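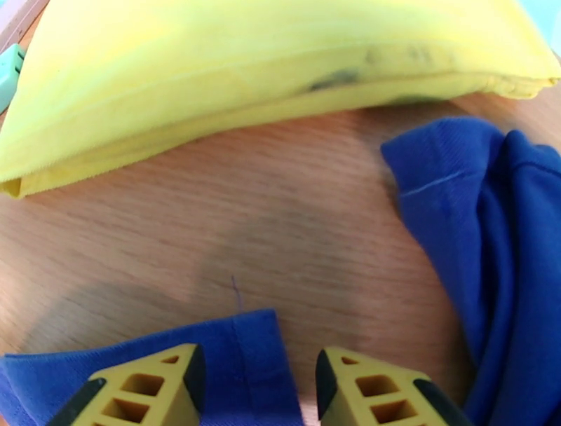 Dye shed notebook, Sosthorpe, April 2022
Weld, second attempt

Started again from scratch after the October batch, which came out the colour of weak tea and which Emrys still calls "the heritage range". Same dried weld, new supplier's chalk, and this time I weighed the alum before tipping it in.

Cloth: plain cotton from the Tesatton end-of-roll bin. 1,343 g all in, dry. Scoured it twice. The first scour water was brown enough to bottle. If Tesatton say "ready to dye" on the label again I shall write to them, and they will ignore me as before.

Mordant: alum at the usual strength, left overnight under the lid with the brick on. Saeed moved the brick to prop the door and put it back, he says, "more or less". Lid was more or less on in the morning.

Weld weighed out at 2,565 g, so well over weight of fibre. Chopped it, stalks included, soaked it, brought it up slowly. The Grabner ring has two settings, off and jam. Kept it under a simmer by standing there and turning it off and on like an idiot. Held nearest I could to 84 degrees, with one excursion I am not writing down. (Saeed: 91. I saw it.)

Chalk in after straining. Bath went from dishwater to proper yellow in the time it took to find the spoon. This never gets dull, though Emrys managed to look bored.

Four dips, airing between. Should have stopped at three. The last did nothing I could see except use up the afternoon.

Notes on water. Used the butt for the scour and the tap for the dye bath. Tap here is hard as nails, so adding chalk may be pointless, but I did it in October without chalk and see above. Need a small pot of each, side by side, same cloth, before I claim anything. Saeed wants a third with washing soda. Fine, Saeed can stir it.

Light test: strips stapled to card, half under foil, on the south sill. Last lot of strips was thrown out by someone tidying. Have written DO NOT TIDY on the card, in the weld, which is not legible. Redone in biro.

Fumura have asked whether we can match their sample "within reason". Their sample is a paint chip. Emrys Griffiths to ring them and find out whose reason.

To do
Get a thermometer with a clip. The present one has been in the pot twice, entirely.
Save the strained weld for an exhaust bath, or admit I won't and compost it.
Ask about madder.
Brick: label it.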